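Three Weeks with the Polia Table Pack

13 September 2025

I've been using the Polia Table Pack since the middle of August, on a paid license, and I said I'd write up how it went. Polia is a set of simulated tabletop rooms for testing arm software. You load a room, it drops in an arm and a gripper, scatters household objects on the table, and you run your own control code against it. It's sold by Clindetti as a download. I bought the five-room version.

Most of my hours went into the dining room.
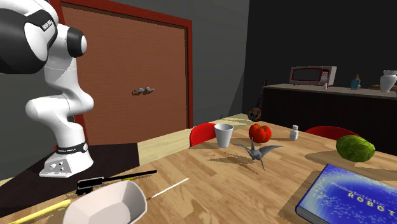
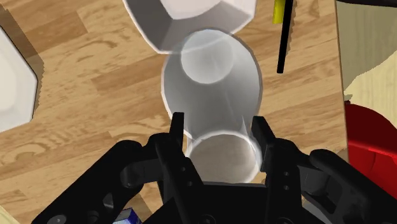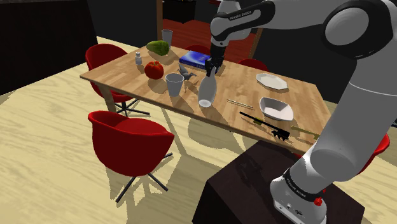 The Polia dining room: side view of the arm, gripper view at the cup, and the wide view with the red chairs.

Setup first. The installer is plain and it worked the first time on my desktop. It did not work on my older laptop until I updated the graphics driver, and the error message was no help with that. The manual covers it on page 99, in a section on something else. After that I had an arm moving in under an hour, most of it spent on my own config file.

Each room comes with 1000 saved layouts. A layout is just a list of objects and where they sit. You can step through them by number or let the software pick. I wrote a small script that runs my pick-up code on one layout after another and logs the result, and I left it going overnight. By the end of the third week I had 1512 attempts in the log, counting the repeats.

What I like is that the tables are messy in a normal way. Fruit, a cup, a book, something long and thin lying where you don't want it. My old test setup was colored blocks on a flat gray square, and code that did well there did badly here. The long thin things gave me the most trouble. Chopsticks and pencils sit so low that my gripper code kept planning a path into the wood. That was my bug, and I'm glad I found it here before I tried it on a real arm.

The gripper view is the one I used most. It looks down past the fingers, so you can check the gap on either side of a cup before you close on it. The wide view is better for catching the elbow swinging somewhere it shouldn't. You can save all the views at once, but the files get big fast.

Now the things I don't like. Shadows in the gripper view can have rough, stepped edges. There is a quality setting that is supposed to smooth them, and it slowed everything down without much change that I could see. If your code depends on clean edges, test for that early.

The soft objects aren't soft. A tomato is as hard as a mug. The product page is clear about this if you read to the bottom, but I didn't, so I spent an evening looking for a squeeze setting that doesn't exist.

Licensing is per machine. I wanted it on the desktop and the laptop and had to write to support to move it back and forth. They answered the next day both times. I also looked at the Olivares kit, which lets you use one license anywhere, but it had only one kitchen and far fewer objects when I checked in February.

I'm keeping Polia for now. The next job is drawers and doors, and the dining room isn't much use for that, so I'll be moving to the Lindport room - it's the one with the long kitchen wall. My layout script still needs a cleanup before I post it. If you want the rough version, leave a comment and I'll send it.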